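Flunness Repair Shed - parts sort, where we've got to

23 Oct 2023

Quick one from me as the newsletter goes off tonight and Donnie Farquharson is waiting on the copy.

The parts sort is under way at last. Those of you who came to the February meeting will remember the biscuit tins. Capacitors, plugs, bits of old radio, all in together, and Ravinder MacPherson going through the lot with a torch every time someone wanted one part for an amplifier. So - blue bins. Brown paper down first, then tape in squares so things have a place to go and don't wander.

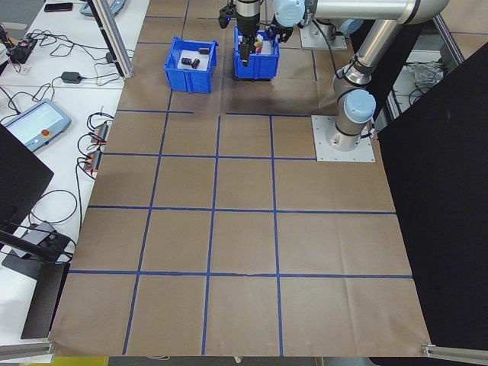
Two of the blue bins on the taped-up paper.

The plan is simple enough. Capacitors get a bin to themselves, the big black can ones especially. Everything else goes in the mixed bin until somebody has time to go through it properly. White liner in the bottom of each so you can see the small stuff, and when it gets mucky you swap it for a clean sheet. Liners are in the drawer under the kettle.

Please don't tip a whole tin in at once. One part at a time, look at it, then decide. If the writing has rubbed off it goes in the mixed bin and Lotte Dewulf will put it on the tester. And if you don't know whether a big capacitor has been discharged, leave it alone and ask Ravinder. No screwdrivers across the legs please, we had that conversation last winter.

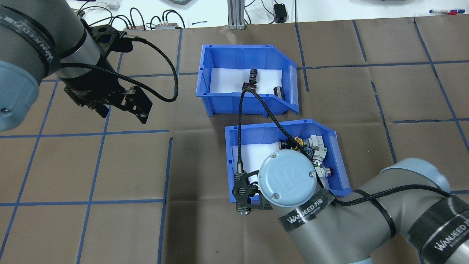

Connectors are the awkward ones. Carmela Sepúlveda wants them kept in pairs where we have both halves, Roel Meijer says sort by size and match up later. No agreement yet. For now leave any pairs joined and drop them in the mixed bin, we'll settle it over tea at the next session. Anything still on a length of cable, keep the cable on. Don't snip it, it may be just what someone needs.

There are 6 tins left to do, plus the box from Moffat which is mostly radio parts and wants a good dust before it comes anywhere near the paper.
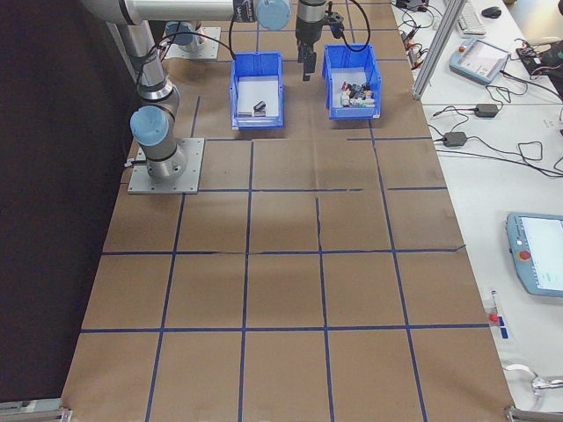 Tape is going to need redoing at some point, so if anyone has a part roll of the blue stuff at home please bring it in. Masking tape at a pinch but it does tear the paper when you lift it. More small labels would be handy to, the sticky kind, and a pen that doesn't smudge.

Also wanted - bins the same as the ones we've got, or near enough that they'll sit side by side. Any colour. We can go to 40 pounds for the lot. Talk to Donnie before you buy anythng and keep the receipt.

Next sorting session is straight after the repair morning, side door, bring your reading glasses.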